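Watitstead gripper no. 2 – care notes and data card

Maintained at the Rosmont workshop. Last change: May 11, 2025

What is in this folder

The folder holds 463 recordings made with hand-held gripper no. 2, and the service log of the same tool. Please read the part about the pads before you mix old and new recordings in one training set.

State of the pads

The covering of both finger pads is at the end of its life. The right pad is the worse one: the seam across the upper part is torn and a lighter grey layer shows under it. The left pad is only a little frayed along the inner edge. Recordings 1 to 161 were made with the covering from January, which was then new.
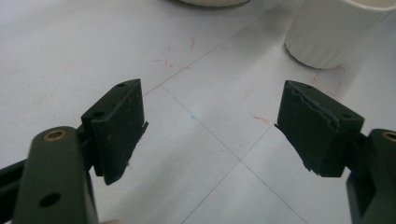 Omar Smadi
Gripper maintenance and data check, Watitstead

Changing the covering

1. Open the fingers fully and take out the screws on top of each pad.
2. Peel off the old covering and clean the block with alcohol. Leave no glue in the corners.
3. Press the new covering on for 50 seconds, then cut the edge with a sharp knife.
4. Always change both pads together, also when one still looks good.

The brass bushings in the arms stay in place. Do not oil them – the oil travels to the pads.

After the change

Make 82 open and close movements without an object, then write the date in service.csv. The field pad_set must go up by one.

Known problems

The column pad_set is missing in the first Brakness session. Murray Fehr has the paper log for it.

Spare covering is in the drawer marked Ó Dálaigh.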